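Home Datasets Docs Changelog Contact

Search this site Go

5 min read

# Fatdale: trays, tables and small kitchen jobs

Readme for the Fatdale set. Written in a hurry before the share moves, so fragments in places. Last edited 28 December 2021. Questions to Liviu Munteanu.

## What's in it

Short recordings of someone doing ordinary kitchen-corner jobs. Putting a tray in a microwave, taking it out, carrying it to a table, stacking, wiping, opening and shutting doors. No cooking. No food that has to be kept cold — we tried that at Pukitstead and the fridge rota fell apart in a week.

- 3,554 clips
- 65 sessions
- 13 jobs
- 4 rooms

A clip is one job, start to finish. A session is one person in one room until they want a break. Some sessions are very short. Fine.

## Rooms

Rellemley front — carpet, low table, poor light after lunch.

Rellemley back — the long one, sink at the far end. Water jobs are all from here.

Pukitstead — small, tiled. Echo is bad if you care about the sound track, most people don't.

Furtună — office room with plank floor and a glass partition. Microwave on a table instead of a worktop, so the height is lower than in the other three. Worth knowing if you are comparing reach.

Room name is in every folder name. Accent on Furtună is dropped in folder names, so `furtuna`. Do not put it back, the old scripts choke on it.

## Folder layout

```
fatdale/
 rooms/
 rellemley_front/
 rellemley_back/
 pukitstead/
 furtuna/
 jobs.csv
 things.csv
 notes/
```

`jobs.csv` has the job name, the instruction as it was read out, and the room. `things.csv` is every object with a plain name and where it lives between sessions. `notes/` is free text, one file per session, quality varies a lot. Liviu's are the good ones.

## The jobs

Names as they appear in `jobs.csv`:

1. tray in
2. tray out
3. tray to table
4. open door
5. shut door
6. stack bowls
7. unstack bowls
8. cups to shelf
9. wipe table
10. rinse cup
11. fold cloth
12. cloth in drawer
13. clear everything

"Clear everything" is the messy one. The person decides what goes first. Order is written down in the notes if the note-taker remembered. If you need a fixed order leave this job out.

"Open door" and "shut door" mean the microwave, never the room door. Had two people ask.

## Things

Kept dull on purpose. Bowls, cups, cloths, trays, the microwaves. Plain names only in `things.csv`, so "tray, tan" and not whatever was on the label. If a thing got broken and replaced it keeps the same name with a 2 after it. There is a `cup, blue 2` and no surviving `cup, blue`. Clips with the first one are still in.

Cloths were washed at home by whoever had them last, so colours drift between early sessions and late ones. The green cloth is nearly grey by the end of November. Same cloth.

Trays: the tan one has rounded corners and a darker rim. It gets called "dish" in a few early notes and "box" in one. All the same tray. I fixed the csv, did not fix the notes.

## How a clip was labelled

Job name, room, thing names, finished or not. "Finished" means the thing ended up where the instruction said and was let go of. Tray half over the edge of the table is not finished. Tray the wrong way round is finished — we argued over this, it stays.

Drops are kept. Marked `drop` in the last column. Please don't filter them out by default and then write to say the set looks too clean.

If the job was stopped halfway for any reason it's `stopped`, with no reason given. The reason might be in the notes.

## Setting up the Furtună microwave table

For anyone adding sessions there. Other rooms have their own sheet in `notes/`.

- Table goes against the glass. Long side flat to it, no gap, or it creeps during the door jobs.
- Microwave on the table with the door side facing into the room. Check the door can swing right back without hitting anything.
- Turntable out before the tray jobs, put it somewhere you will find it again.
- Not plugged in for any job. Nothing gets heated in this set.
- Leads on the floor: look where they run before you start, and keep your feet clear when carrying.
- For "tray in" and "tray out" the door starts open. For "open door" it starts shut, obvioulsy.
- Bare arms or short sleeves. Long cuffs catch on the door.
- Have the tray in the left and the right free before you call start on "tray in".

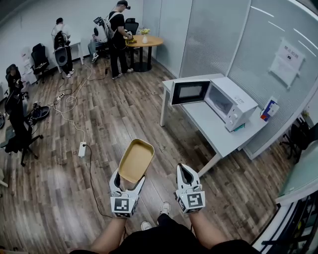 - Call the job name out loud, then start. Say "done" once you have let go.
- Write the session note straight after, not the next morning.

## Known problems

- Eight of the Pukitstead notes are missing. Laptop. Not coming back.
- "cups to shelf" in Rellemley front used a different shelf for the first few sessions, higher by a hand's width. Shelf name is the same in the csv, sorry.
- Frosted glass at Furtună goes very bright on sunny mornings and the table edge is hard to pick out.
- Left-handed people were asked to do it their own way, and the column for that was only added later. Blank means we didnt ask.
- "fold cloth" has no agreed fold. Halves, quarters, one person rolls it.

## Using it

Internal for now. Ask Liviu before passing it on outside the group. If you use only some of the rooms, say which, the results are not alike between Pukitstead and the rest.

Please keep the job names as they are. If you add a job, put it at the end of `jobs.csv`, don't renumber.

## Still to do

- Check `things.csv` against the cupboard at Rellemley back
- Redo the short "wipe table" sessions
- Find the lid for the big bowl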